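Small Spaces Forum > Kitchen & Household > Recycling and Trash

Thread: Two little bins on the table instead of one big one under the sink. I'm a convert!

plumbline_jo wrote:
OK so I have been meaning to post this since July. We used to have one tall trash can under the sink and a blue bag hanging off the doorknob for recycling, and everything ended up in the wrong one. Now I keep two small open-topped bins right on the table, gray for trash and yellow-green for wrappers and anything plasticky that goes to the store drop-off. Bottles and cans stay out on the table until the end of the evening and then they all get done in one go. It takes me four minutes and I love it, I really do.

The bins are the small Firkmont ones, 49 cents each at the closeout place by me. No lids! Lids are where my family gives up.

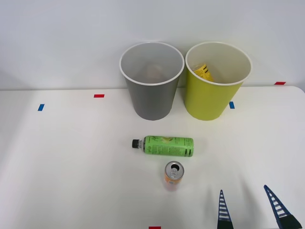

Re: Two little bins on the table

gasket77 wrote:
Cute, but those look like paper cups to me. A bottle that size would fill one up all by itself. How is this a system?

plumbline_jo wrote:
Ha, they're small, yes! But the bottles and cans never go in them. Green bottle and the orange and pink can go down to the building's recycling room. The little ones are for the bits: wrappers, tissue, that kind of thing. There's a crumpled yellow packet in the yellow-green one and that's pretty much what it's there for.

gasket77 wrote:
So you have two cups AND you still walk downstairs. I have a 40 quart can with a pedal and I walk downstairs once a week.

moss_and_mortar wrote:
I'm with Jo on this one. My apartment is tiny and a big can just means a big smell. Small bins get emptied. I did the same thing with two old Sonach planters and it changed how the kitchen feels in the morning, I mean it, you come in for coffee and the table is clear and it's lovely.

Re: Caps on or caps off?

Hyun-seo Bae wrote:
Hello, new here, and this is my favorite kind of thread! Question for Jo and everyone. Do you leave the caps on the bottles? We drink a lot of the green and yellow bottled drinks at home and my mother taught me cap off, rinse, label off, squash. My building (502 units, one recycling room, you can imagine) has a sign that says caps ON. My mother does not accept the sign.

plumbline_jo wrote:
Welcome!! Caps on at ours too. I lay the bottle down on its side once it's been dealt with, so I can tell at a glance what's ready to go and what someone might still be drinking. Upright means leave it alone, on its side means it's fair game. It's the one rule in the house that everyone follows, even my brother, and he once put a light bulb in the compost.

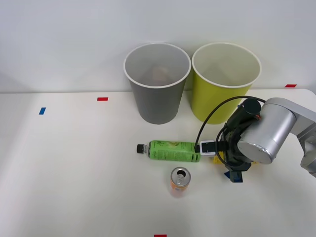

I keep the bins toward the back by the wall for the same reason, so the front of the table is the "deal with it" area and you're never reaching over a bin to pick up a bottle. Before that I had them at the front corner and caught them with my elbow every single night. Gray on the left, yellow-green on the right, and they never swap. My hands just know now.

gasket77 wrote:
The upright / on its side thing is good. I'll give you that. I'm stealing that for the garage.

moss_and_mortar wrote:
Caps off here, for what it's worth. Our hauler is very firm about it. Check with your own people, this changes from one town to the next and the internet will tell you both with total confidence.

Re: Labels

Hyun-seo Bae wrote:
Thank you, Jo, I'm trying the lying-down rule tonight. I have a label tip to trade! On the 500 mL bottles with the full wraparound label, like the yellow ones with the big Korean letters, turn the bottle upside down before you start. With the clear base on top it's easier to see where the label stops, and you can get a thumbnail under that edge and work around. I was going at it from the cap end for years.
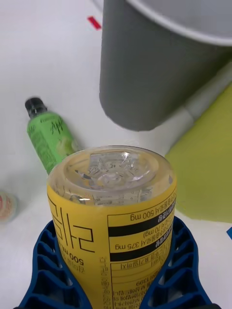

If the label has perforations, use those, of course. If it's glued, warm water and patience. I do all of mine in a row while I listen to the radio and it's the nicest part of my evening, which my husband finds hard to believe.

gasket77 wrote:
Our place takes them with labels on. Seems like a lot of thumbnail for nothing.

Hyun-seo Bae wrote:
Maybe so! But I like how they look all clear and squashed in the bag.

tinroof_ellie wrote:
Jumping in to say I read this whole thread standing in my kitchen and then moved both my bins to the back of the table. I use the Prerach ones, a bit taller, same idea. Does anyone rinse cans? I never have and now I'm worried.

plumbline_jo wrote:
Quick swish, upside down on the rack, done. And yes to the back of the table!! Tell us how it goes after a week.

moss_and_mortar wrote:
Rinse them, Ellie. Ants. Ask me about last summer.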